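Home | Forums | Buying and Selling | HOA and Condo | Search

Murnow Homeowners Board > HOA and Condo

Thread: Illora lake lots, who pays for the seawall?

11 replies | 777 views

gradeline
Under contract on a lakefront lot in Illora. The resale packet has the budget and the rules but no reserve study. Section 6 of the covenants says the association maintains "the lake and its appurtenances." The plat puts my rear lot line at the water side of the wall cap. Does the owner or the association pay when the wall moves?
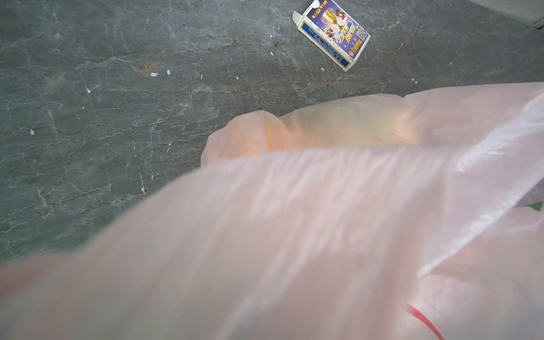 Gray floor, white veining, one rusty-brown stain.

tomsk_b
Plat controls ownership. It doesn't control maintenance. Look for a recorded maintenance agreement, separate from the covenants. In Illora phase 1 it was recorded after the first sales, so some title reports miss it. Ask the title officer for everything indexed against the subdivision as well as the lot.

J. Moreira
Joaquim Moreira here, phase 2 owner. The association paid for the wall behind my house in full. It was tied to the lake liner work, and the Grekum report treated liner and wall as one system.

tomsk_b
Phase 2 has different covenants. Don't apply that to a phase 1 lot. 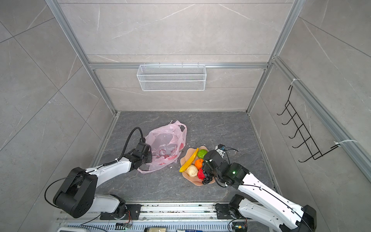 Does a home inspection cover the seawall?
Most standard inspections stop at the house. Order a separate wall inspection from a marine or structural engineer, and ask for tieback condition and cap alignment in writing.

plumbbob47
I disagree with both of you. "Appurtenances" is broad enough to take in the wall, whichever phase. The board has simply never been pushed on it. My section is 47 feet long and the quote to reset the cap was $3000. I sent it to the board with a copy of section 6 and they split it with me.

tomsk_b
A split is a settlement. It has no bearing on the next owner's claim. Did you get it recorded?

plumbbob47
No. 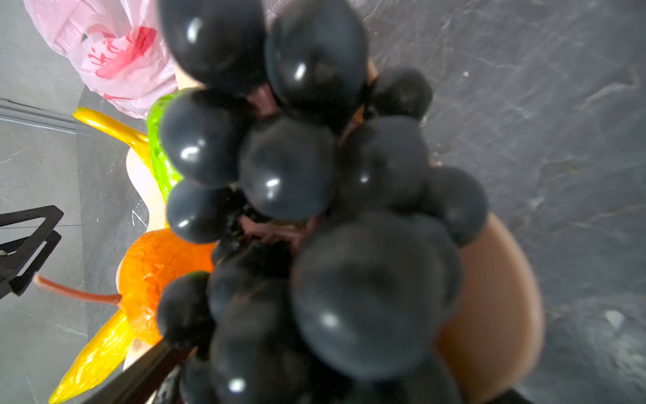 dockside_r
Check the dock permit too. Vieira Management issues those now, and the permit form has an indemnity clause covering any wall damage within 18 inches of a dock post. Neighbors of mine signed it without reading. Fruit is the other thing they write up: if you have a grape arbor on the lake side, fallen grapes dropping on the cap will get you a notice under the shoreline planting rule. The fine is small, but it stays on the account and shows up in the resale packet.

gradeline
No dock on this lot. The title officer found a maintenance agreement, recorded in November, two years after the plat. It assigns "structural repair" to the association and "surface and cap" to the owner. It doesn't define either term.

J. Moreira
Then the tiebacks are theirs. I would ask the board for a letter saying so before closing – they have a form for it.

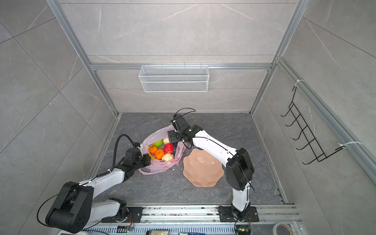

The form is called a statement of maintenance responsibility. It takes the office a week or two, so request an extension on your review period now if you're close to the end of it. Ask for the reserve study in the same letter. If the wall isn't listed as a reserve component, a special assessment is the likely way it gets paid for, and you would owe your share as an owner anyway.

plumbbob47
A letter from the manager doesn't bind the board. Get it in the minutes.

tomsk_b
Agreed on that one. As for the floor, veining in a finish tells you nothing about settlement. Put a level on the slab at several points – and have the engineer do the same on the patio.

gradeline
Engineer is booked. Extension requested. Will post what the board sends.

Last updated: Wednesday, October 9, 2019
Share (3) | Print thread | Back to HOA and Condo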